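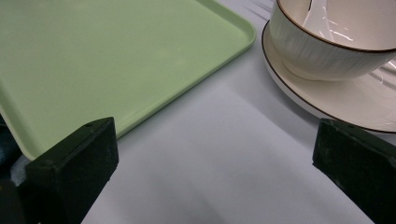 Gripper open over the table, between the green tray and the bowl and saucer.

Home Guides Kitchen Tasks Parts Contact

How to test whether a robot arm can clear a table

People ask me if a robot can clear the table yet. My answer is that it depends on the table. A single plate on a bare surface is close to solved. A bowl on a saucer with a spoon in it is still a good way to find out how far your setup has to go. This guide covers the test we use at Skultura. You can run it in an afternoon with one arm and a two-finger gripper.

What you need

An arm that can reach the whole work area, a parallel gripper, a shallow tray, a bowl, a matching saucer and a spoon. Use real dishes. Plastic ones are light enough to slide when a finger touches them, and the results will not carry over to a kitchen. Khoa Dương ran his first month of tests on plastic and had to throw the numbers out.

Step 1. Set the table

Put the tray on one side and the dishes on the other. Leave enough bare table for the open fingers to come down without touching either one. Turn the tray at an angle. If it is always square to the table, the arm can get by on a fixed drop point and you learn very little.

Step 2. Spoon first

Start with the spoon in the bowl. The arm should take it out and lay it flat in the tray. Come in from above with the fingers closed to a little more than the width of the handle. A wide approach tends to knock the rim. Shiny glaze causes trouble too, as depth cameras often return holes or false points on it. If yours does, lower the lights or move the lamp before you change any code.

Step 3. Move the bowl

There are two ways to do this. You can pinch the wall with one finger inside and one outside, or grip the bowl from both sides below the rim. The pinch is easier to plan. The side grip holds better if the bowl has food in it, but it needs a gripper that opens wide. Set the force low and raise it a step at a time.

Lift straight up for the first inch. Saucers sometimes stick and come along for the ride, and you want that to happen close to the table.

Step 4. Pick up the saucer

Most setups fail on this one. The edge is low and the fingers are thick, so there is not much to get hold of. Duyên Lò got hers working by pushing the saucer until it hung slightly over the table edge and gripping it there. Phúc Bạch added thin tips to the fingers. Both work. Pushing is slower and needs a clear path.

Step 5. Score it

Give one point each for the spoon, the bowl and the saucer. Take the point away if anything tips, drops or lands half on the rim of the tray. Write down every time a person steps in, even for a small nudge. A run with help is a failed run.

What to expect

We logged 814 runs through March. The arm cleared everything without help in 640 of them. Of the failed runs, 152 went wrong at the saucer. The rest were split between the spoon and the bowl. A person does the whole job in a few seconds and the arm takes more than a minute.

So can a machine clear your table? Ours can clear this one, with dishes it has handled before and someone in the room. I would not leave it alone with a full sink. Change the dishes and plan on another 400 runs before you trust the score.

Next: Cường Doãn's notes on stacking plates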